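Wikora venue helpdesk
Ticket 505 – Presale codes rejected / doubled seats, Sturketti album launch show
Raised by: Intan Krishnan, box office, Skalley
Status: Closed (see last entry)
Opened: Dec 10, 2022

First message

Hi, need somebody on this quickly please. Fan presale for the Sturketti launch night opened at 10 and the codes are bouncing. Message the fans get is "code not valid for this event". It IS valid, I copied it out of the mailing list email myself and tried it on my own phone, same thing. Standing tickets go through if you leave the code box blank, which they shouldn't do at all before general sale.

Balcony not affected as far as I can tell. Only standing.

Phone line is solid. Band's manager has rung twice.

Update 10.25

Tried so far:
– logged out and in
– different browser
– switched the presale off and on again in event settings
– retyped the code by hand in case of a stray space

No change. Have put a note on our page saying we know. People are being nice about it mostly, a few not.

Wikora support, 10.40

Thanks Intan. Can you tell us whether this event was set up from scratch or copied from an earlier one? Also please send the first four characters of the code, and don't switch the presale on and off again for now as it clears the queue.

Update 10.50

Copied. It's from the Jin show in September, same layout, standing downstairs and seated balcony, so I duplicated it to save doing the seat map again. Code begins STUR. Did not know about the queue, sorry, that will be why everyone is shouting.

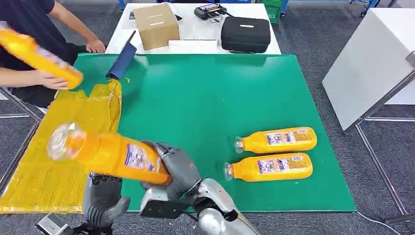 Also there's a second thing now. Door list is showing 227 balcony seats sold and the balcony holds 227 but seat map still has a whole row white. So either the map is wrong or we've sold some of them double. Please look at this one as well, it scares me more than the codes.

Wikora support, 11.15

We've found the first issue. When the event was duplicated the standing ticket type kept its link to the old presale group, so it is checking against the Jin code. Balcony was re-linked correctly. To fix:

1. Event > Ticket types > Standing > Access
2. Remove the old group
3. Add the new group, save
4. Tick "Hide until general sale" on the public version, as this is what's letting people through without a code

Please do not duplicate the ticket type itself.

Update 11.30

Done 1 to 3. Can't find 4. There's no tick box on mine, there's a drop down that says Visible / Hidden / Scheduled. Picked Scheduled and put the general sale time in. Is that the same?

Tested the code on my phone and it works!! Bought one and refunded it. Blank code box now gives "no tickets available" which is fine.

Wikora support, 11.35

Yes, Scheduled is correct, our help page is out of date on that. Looking at the balcony now.

Update 12.05

Over 70 people got standing tickets without a code before it was fixed. Manager wants to know if we are cancelling them. I've said no unless the band insist, they're fans, they found a button and pressed it. The band played two nights here last time and both were full by lunch, it was never going to be a quiet one. But can you get me a list of those orders so I've got it if he asks again. Order time and email is enough, don't need adresses.
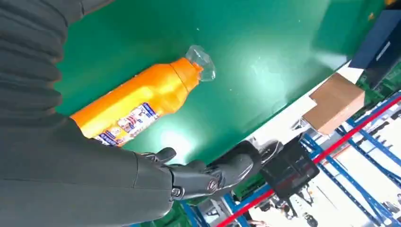
On the balcony, row F is the white one. I looked at the old Jin map and row F was held back for that show becuase the sound desk was up there. So could be the hold came across with the copy? But then who is in the 227.

Wikora support, 12.50

Order list is in your Reports folder, named "no code standing".

Balcony: you're right about the hold. Row F carried over as held, so it's white on the map, but the capacity figure counts held seats as sold. No seat has been sold twice. We checked every balcony order against its seat number and there are no duplicates.

If the sound desk isn't going upstairs this time you can release the row under Seat map > Holds > Release. If it is, leave it.

Update 13.10

Oh thank god. Have asked production. They say desk is downstairs for this one, at the back of the floor, so row F can go. BUT the support act want a few guest seats and the label want some too, so am releasing half and keeping the aisle end.

Question – if I release them now do they drop into presale or wait for general? Don't want them going to whoever happens to be refreshing.

Wikora support, 13.20

They go straight into whichever sale is live, so presale in this case. To make them wait, change the hold name to "General" and set a release time. Same place.

Update 13.45

Done, set for general sale. Map looks right, aisle end still white, rest of F is now grey with a little clock on it.

Still open my end:
– door list total still says 227, does that sort itself out
– confirmation emails for the early lot have the Jin support act on them and the wrong doors time (7 not 7.30). Copied over as well I suppose
– can the duplicate button have a warning on it please

Wikora support, 14.30

Total refreshes overnight. Email text is under Event > Messages > Confirmation. Change it there, then use Resend to all and tick "corrected details" so it has a line at the top explaining. Have passed on the request about the warning.

Update 15.00

Changed and resent. Two replies already asking if the support act has pulled out. Answered both.

Update next morning

Door list right now. No more code complaints overnight, standing nearly gone. Manager has the list and is leaving the early orders alone. Can close this one, will open a new ticket for the merch bundle as the vinyl isn't showing up on the scanner app.

Closed by Wikora support.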